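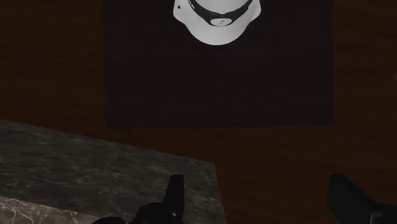 Fig. 1. Rendered view of a white, rounded helmet-like object on a dark mat. Note the soft gray shading on the left and lower contours.

Unit 6. Diffuse Shading and Surface Normals

Notes by Cirilo Ayala. Corrections to the problem set by Tonantzin Jaramillo.

6.1 Scope

This unit covers diffuse reflection from opaque surfaces under simple lights. Specular terms are left for the next unit. You should already be comfortable with dot products and with the vertex formats from the Genis lab.

6.2 The Lambert term

For a matte surface, reflected light depends on the angle between the surface normal N and the direction to the light L. Both must be unit vectors.

I = kd * Il * max(0, N . L)

kd is the diffuse reflectance, between 0 and 1 per color channel. Il is the light intensity. The max operation removes negative values, which occur when the surface faces away from the light. Leaving it out is the most frequent error in the first assignment, and it shows up as dark patches once a second light is added.

The viewing direction does not appear in the formula. A Lambertian surface has the same radiance from every angle.

6.3 Normals

A flat polygon has one normal, computed from the cross product of two edges. Check the winding order. Reversed winding flips the normal, and the face goes black under a single front light.

For curved objects we store a normal at each vertex and interpolate. The Filirard test mesh has 2735 vertices, each with a normal averaged from the adjacent faces. Weight the average by face area or by corner angle. Unweighted averages give visible streaks where long thin triangles meet small ones.

Interpolated normals are shorter than unit length between vertices - renormalize in the fragment stage before taking the dot product.

Under non-uniform scaling, normals do not transform with the model matrix M. Use the inverse transpose of its upper 3x3 block.

6.4 Ambient fill

With the Lambert term alone, any region facing away from the light is pure black. A constant ambient term is the cheapest repair:

I = ka * Ia + kd * Il * max(0, N . L)

Keep ka small. Large values flatten the form, and the gradients that carry the shape are lost.

6.5 Output encoding

All sums are done in linear space. Convert to sRGB once, at the end. Worked case: an 8-bit sRGB value of 200 is a linear intensity of 0.578, well under the 0.784 obtained by dividing by 255. At 252 the linear value is 0.973.

6.6 Exercises

1. Derive the inverse transpose rule from the condition that N stays perpendicular to every tangent.
2. Shade the Filirard mesh with face normals, then with vertex normals. Submit both.
3. Repeat exercise 2 with the sRGB step omitted and compare the shadow boundary.

Reading: Mendoza course pack, section on local illumination. Problem sets are due at the end of May.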